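Ticket 2738 — Cell 2, arm drops part short of fixture / tray pick drifting
Status: open, waiting on parts
Opened by: Isabelle Kowalchuk
Assigned: Lyle Ferreira
Copied: Iker Quintana, Ebbe Blomqvist
Site: Lomholm
Machine: white arm on the square mounting plate, Zemo controller, breadboard table with tray and fixture plate

Problem as reported

Arm picks from tray fine most of the time. On the place it comes down off the slots. Not by much, but the part catches the slot edge and the program stops with a position fault, code 1061. Clear it, run again, sometimes good for an hour, sometimes faults on the next part. Started after the table got moved for floor cleaning. Night shift has been nudging the place point by hand to keep going. Please look at it before they nudge it into next week. — Isabelle

Log

Lyle — Got to the cell, arm was stopped over the fixture with a part in the fingers. Jogged straight up, slow, then out. Put part back in tray. Took a backup of the program before touching anything. Saved as cell2_before.

Pulled the fault history. All 1061, all on the place move, none on the pick. So not the gripper to my mind. Isabelle asked could it be air pressure, checked it anyway, fine.

Compared the live place point to the one in the last backup. They've been changed a bunch of times. No notes on who or how much. Put the old values back, ran one part at slow speed, landed well off toward the tray side. So the nudges were covering something real and the table is not where it used to be.

Iker — Check mounting plate bolts first please. Before any reteach. We had this on cell 4 and I spent a day teaching points on an arm that was rocking.

Lyle — Checked. Plate bolts all tight, paint marks lined up. Base flange screws, put the wrench on each one, none of them moved. Indicator on the base, pushed on the upper link by hand with brakes on, needle comes back to the same spot every time. Arm is solid.

Table is the other story. Two of the feet turn by hand. Locknuts were never snugged back down after the move. Leveled it, tightened all of them, checked level again both directions.

Then ran 100 cycles without a part, pick and place moves only, slow. No faults, but without a part there's nothing to catch on so dont read much into that.

Iker — Agree. What frame is the place point taught in?

Lyle — World. All of them are. Should have been in a table frame from day one, then moving the table is one reteach and everything follows. Going to fix that while I'm in here unless someone objects.

Isabelle — No objection if it's running by start of shift.

Lyle — Laid it out in the Solanki sim first so I'm not finding out about reach on the real thing. Modeled the breadboard at the new position off the mat edges, tray on its base plate toward the top end, fixture plate down below it. Kept the fixture plate empty in the model, parts in the tray. Arm parked at the tray side to check clearance between wrist and tray rim.
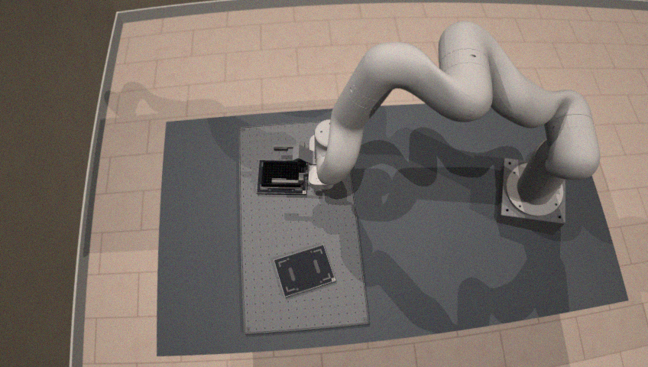
Lomholm, Wednesday, December 27, 2023

Picking this back up, sim render is above. Things to go over before anyone runs the real cell:

Fixture plate is turned a little against the hole grid. I drew it that way on purpose, it matches what I measured on the real one. The real one has slots in the plate for its hold-down screws and there's enough play that it turned when the table got bumped. The old program assumes square to the grid. That's most of your slot-edge catch right there. Part comes down square, slots aren't.

Two ways to go. Square the plate up and pin it, or teach the fixture as its own frame and let the program carry the angle. I want both. Pin it so it stays, frame so we can fix it in five minutes if it doesn't.

Ebbe — Can you not just use the L marks on the corners of the fixture plate? The four corner marks. That's what they were put on for.

Lyle — For the frame, yes. Plan is pointer tool in the gripper, touch three of the corner marks, origin first, then along the long direction, then the side. Fourth one is the check. If the pointer lands on the fourth mark I believe the frame. If it doesn't, start over, don't fudge it.

Ebbe — Which is origin?

Lyle — Putting a dab of marker on it tonight. I'll write it on the sheet in the cabinet too.

Steps so far, for whoever has to do this after me:

1. Stop cell, lock out, backup program. Name it with the ticket number.
2. Check plate bolts and flange screws. Check table feet and LOCKNUTS.
3. Level table.
4. Fit pointer tool, switch active tool to pointer. I forgot this the first time and got a frame that was off by the lenght of the fingers.
5. Teach table frame off the breadboard. Use three holes as far apart as you can reach. Holes are all the same so count them from the corner and write it down.
6. Teach fixture frame off the corner marks. Check on the fourth.
7. Re-enter tray pick and fixture place in the new frames.
8. Swap tool back. Dry run at 10 percent. Then with one part.

Steps 1 to 5 done. Table frame is good, touched a fourth hole I hadn't used and the tip went right in.

Step 6 — first try bad. Fourth mark missed by a hair more than I'm ok with. Loosened the plate, squared it against a straightedge, tightened, taught again. Better. Then tapped the plate with the heel of my hand and it moved. So it needs the pins, screws alone won't hold it. Not teaching it a third time on a plate that walks.

Isabelle — So can we run tonight or not?

Lyle — You can run at reduced speed with the fixture frame as it stands. Step 7 is done on that frame, and I ran 20 parts by hand trigger, all seated. If the plate gets bumped you're back to 1061. Do NOT nudge the place point. If it faults, stop and call me or Iker. Teach mode is passworded as of now, Iker has it.

Iker — Confirmed, I have it.

Parts

Dowel pins and a reamer for the fixture plate. Pukwood has the pins, order 1000 because that's the smallest bag they sell, the rest can go in the crib. Reamer we have but the edge is gone, ordering one with it. Ebbe to raise the PO.

Ebbe — Raised. Pukwood says first week of January.

Iker — Do we pin into the breadboard itself? Those are threaded holes.

Lyle — No. Sub plate under the fixture, bolted to the grid, pins go in the sub plate. Raises the fixture a bit, so Z on the place point changes, that's one number now instead of all of them. Aigars said he can machine it.

Aigars Stankevičius — Yes can do. Need a drawing with the slot spacing. Measure it off the real plate please, not the sim.

Lyle — Will do. Sim slots are close but I drew them by eye.

Also noticed, not part of this ticket but writing it down so it doesn't get lost:

Tray pick height is taught to a full tray. Last row gets grabbed low on the finger pads. Works, but pads are wearing on one side. New pads on the shelf, two sets.

Cable at joint 3 rubs a little at the far end of the return move. Not through the jacket. Put a wrap on it for now — wants rerouting when the cell is down for the pins.

Sim has an older gripper model than what we've got on there. Clearance to the tray rim is less on the real one than it looks. Dont trust the sim for that move, jog it.

Isabelle — Night shift told. Taped a note on the pendant, no teaching, no nudging, call first.

Lyle — Thx. Backup after changes saved as cell2_2738. Leaving ticket open until pins are in and the fixture frame is retaught. Back to full speed after that and not before.

Open items
Drawing to Aigars — Lyle
Sub plate — Aigars
Pins, reamer — Ebbe, on order
Origin mark on fixture plate — Lyle, done, black marker
Cable reroute joint 3 — Iker
Finger pads — whoever is in there first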